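Notebook, Zornia restoration, Sunday

Started 9:40. Heating was off in the viewing room, so I worked with coat on until lunch.

Reel 4 of "Zuludside" is now on the bench. This is the reel with the harbor chase, the one everybody remembers from television, where the smuggler jumps from the crane. The can says 1749 feet but I do not trust this number, it is written by a different hand than the other cans. I will measure when the splices are safe.

Condition: better than reel 3. Shrinkage is small and the smell is weak. Perforations are torn on the left side in two places, both near the head. I repaired the first one with tape and left the second for Ilham, who has steadier hands than me for this. There is a green scratch that begins with the police boat and continues to the end of the shot. Pallavi thinks it comes from an old projector and was already in the print. I think she is right, because the scratch stops exactly at the splice.

Scanned the first 596 frames as a test, at the same setting as reel 3. The night shots come out too blue. In the Takeda print, which we saw in February, the same shots are almost brown, and the faces under the lamp look warm. Which one is correct I cannot say. Isamu Sugiyama was assistant to the cameraman and he remembers "dark, but not cold". This helps a little. I made two versions of the grade and saved both, named only A and B so that nobody chooses by the name.

Sound: the dialog in the customs office is hard to understand. I lowered the hum at 100 Hz and now the inspector's long speech is clear, but the rain behind him became thin, like paper. To be tried again with less filter. Do not use my first file.

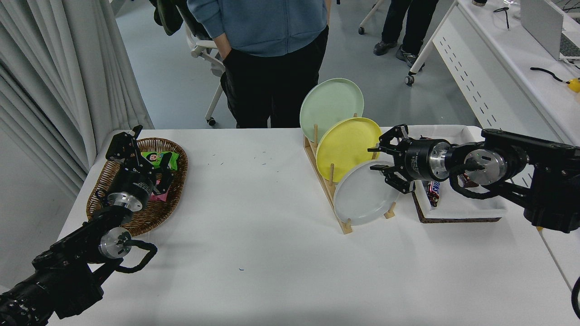
Snack basket on the left, dish rack with three plates in the middle.

After lunch I compared our reel with the continuity script. One scene is in a different order. In the script, the sister finds the money before the chase, and in our reel she finds it after. I prefer the reel, because then the chase has more doubt in it, but my preference is not evidence. Genji Tsuchiya wrote a note in the margin of page 88 which I cannot read completely – it may say "move" or "more". Isla, could you look at it with the good lamp?

Trovell called at 3 p.m. about the trailer. They want the crane jump in it. I told them that this shot has no final color yet and they can have a gray version with a mark on it. They were not so happy, but they accepted.

To do:
Second torn perforation (Ilham)
Measure reel 4 and correct the can
Customs office sound, softer filter
Ask Isamu to look at A and B, without telling him which is which
New leader for the tail, the old one is brittle

Reel 4 back in the cold room at 5:50, emulsion side in. Scanner covered and switched off.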